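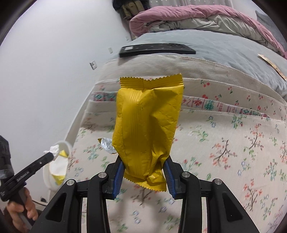
**Stivdale opens orders for the Cornano hand-held gripper kit**

LADCOMBE, November. Stivdale is now taking orders for Cornano, a pair of hand-held grippers for recording household tasks as training data for robot arms. Each kit is sold with a carry case, spare finger pads and 12 months of support. The price is £1079 before VAT.

Cornano is meant for ordinary homes, with no robot on site. An operator works with one gripper in each hand and the recordings are checked at Stivdale's office before delivery.

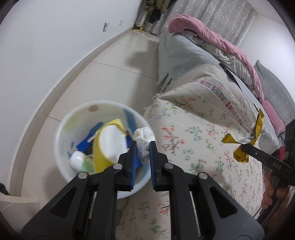
Tidying jobs make up most of the first task list, which has 20 entries. Clearing rubbish is one of them. Thin foil wrappers crease as they are gripped, and the blue ridged pads on the fingers are there to hold them over a bed or a wastebasket alike.

"People wanted a kit they could use in a bedroom," said Ankit Kanaujia, product manager at Stivdale. "We tested it on 3701 recordings before we set the price."

Beltrán will handle sales in Spain. Orders there go through Teodoro Quintero.

Replacement pads can be ordered separately, in sets of four.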